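From: Áine Kinsella
To: zine-makers list
Date: Wednesday, October 10, 2018
Subject: Re: [zine-makers] binding the winter issue – help??

Quick one from me, lunch break, so excuse the typing.

Halldóra Thygesen wrote:
> Hi all, we have the winter issue nearly laid out and still no clue how
> to bind it. Last year's was folded sheets with a rubber band and people
> complained. 12 sheets folded, so 48 pages counting the cover. Sewing
> sounds lovely but I have a day job. Is stapling going to look cheap?
> And does page order really have to be so awful? I did a dummy last
> night and page 9 was next to page 40, and I gave up and went to bed.
> Also Ingvar wants a fold-out map in the middle. Please say no to him.
> Halldóra

OK. In order.

Stapling doesn't look cheap. Bad stapling looks cheap. Most of the zines on my shelf are stapled and the nice ones are nice because the fold is sharp and the staples sit right on it. That's pretty much the whole trick. Staple from the outside, cover facing up, legs close on the inside of the center spread. Two staples for a half-letter size, each a couple inches in from the ends. Three if your'e nervous.

An ordinary desk stapler won't reach the fold the normal way, the arm is too short. So either borrow a long-reach one (Sólveig Frandsen had one, Sólveig are you still on this list?) or open the desk one right up and staple down into a slab of cardboard, then peel the booklet off and bend the legs over by hand with the back of a spoon. Slow. Fine for a short run.

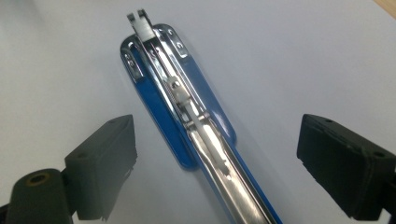 12 sheets is at the edge of what I'd do with regular staples. On thin paper, fine. On the heavy cream stuff you used last winter, no, the legs won't come through far enough to fold. Look for a longer leg, and check what your stapler takes before you buy a box. I have a box of wrong ones in a drawer if anybody wants them.

Page order. 9 next to 40 is right! You didn't mess up. On a 48 page booklet the two pages sharing one side of a sheet always add up to 49. 1 and 48, 2 and 47, and so on. Once you know that you can check the whole thing with a pencil. Make your dummy out of scrap, number every page while it's folded, then take it apart and copy what you see. Don't try to do it in your head, I did that for our second issue and we had a poem that ended before it started.

Printing – do one copy all the way through first. Front and back, fold, flip through, read the numbers out loud. If the backs are upside down it's the short edge / long edge setting. THEN run the rest. Erkham Copy on the corner will let you do a single proof if you go in the morning when it's quiet. Afternoons forget it.

Folding. Fold in small bundles, four sheets at a time, then nest them. Use a bone folder or the side of a pen cap. Put the folded ones under something heavy overnight, big difference. And trim after stapling, not before, the inside pages creep out past the cover and you want that gone. Sharp blade, metal ruler, several light passses.

Ingvar's map. Sorry Halldóra, I'm for it. But loose, tucked in at the center, not bound in. A fold-out that's stapled tears the first time somebody opens it on a bus. If he folds it down a bit smaller than the page it stays put pretty well.

Cover stock – slightly heavier than the insides but not card. Card cracks on the fold unless you score it and then you're scoring every single one at midnight. Dionysis did the covers on the Panholm issue in plain colored paper with a one-color print and it's still the best looking thing we've made imo.

If we want them out in December then the copying has to be booked soon. I can host a folding night, my table seats 6 if nobody minds elbows. Bring a ruler and whatever stapler you have.
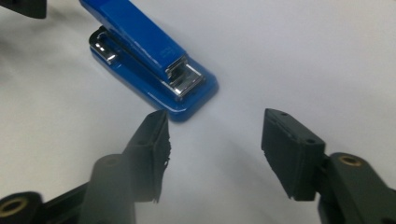 STILL NEEDED

Long-reach stapler, see above. Sólveig??

Cutting mat, bigger than mine. Mine is too short for a half-letter spread.

Last two pieces of copy – Ingvar, the map key, and whoever has the soup recipe. It went around in September and I can't find the attachment.

A decision on the back cover. I vote leave it blank except the contact address. Dionysis wants the lino print. Reply on list please so I'm not digging through private mail again.

Got to run, meeting at one.

Áine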